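3.2 Listings and price spread

We collected 1649 listings for used rear axle parts from two parts-request sites, Wadier and Rallero, during August. After removing duplicates and listings with no stated price, 1343 remained. Each listing was coded for vehicle age, part condition, length of guarantee and delivery charge. Sellers who belonged to both sites were counted once.

Prices for the same part differed widely between sellers. Delivery explained much of the gap, as rear beams are heavy and some yards included carriage in the quoted price while others added it at checkout. A guarantee was stated in most Rallero listings but in few of those on Wadier.

We then asked 20 buyers to choose between paired quotes. They were told the total cost, the guarantee and the distance to the yard. Sessions took place in our office and lasted 17 minutes.

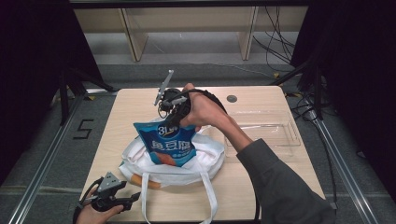

Figure 2

Buyers tended to pick the longer guarantee when the two totals were close. When the gap was large, they took the lower price and did not ask about mileage. The same pattern was reported for gearboxes in the earlier Hida survey.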